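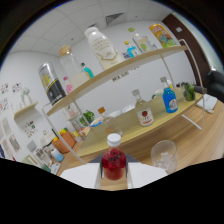
Mostent publishes good-practice guide for robot drink handling

22 June 2022

Anyone who has tried to teach a robot to pick up a bottle knows how much the little habits matter, and now there is a free guide to those habits. Mostent released it this morning from its office in Bragança, and it is a real pleasure to read!

The guide covers gripping, lifting and setting down everyday drink containers. It was written by Yến Cù with engineers from Jornedis, who tried each rule on a tabletop and shelf setup before it went in. Glass bottles get the longest chapter, with plenty on how to line up both fingers before closing them.

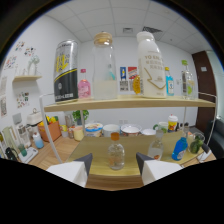

What the rules ask for

Teams are asked to log every dropped or crushed container, even on practice runs, and to keep 1,000 logged grasps on file before calling a setup ready for visitors. Two people should sign off on any change to grip force. Cans have their own page, and a good one: close slowly, stop at first firm contact, check the wall for dents, then lift. 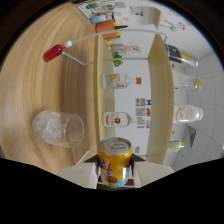

Cù is especially fond of the section on clutter. Test tables are often cleared until only one item is left, she says, and then the robot meets a real kitchen and bumps into everything. The guide wants other bottles, jars and cups left nearby during trials, with a written note of what was there.

Nundadico, a training center that read an early draft, plans to use it in its beginner course in September.

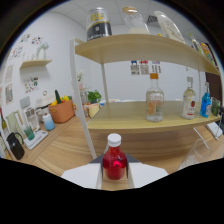 Does a team have to follow the guide?

It is voluntary. Groups that want to say they follow it are asked to post their grasp logs and update them every three months.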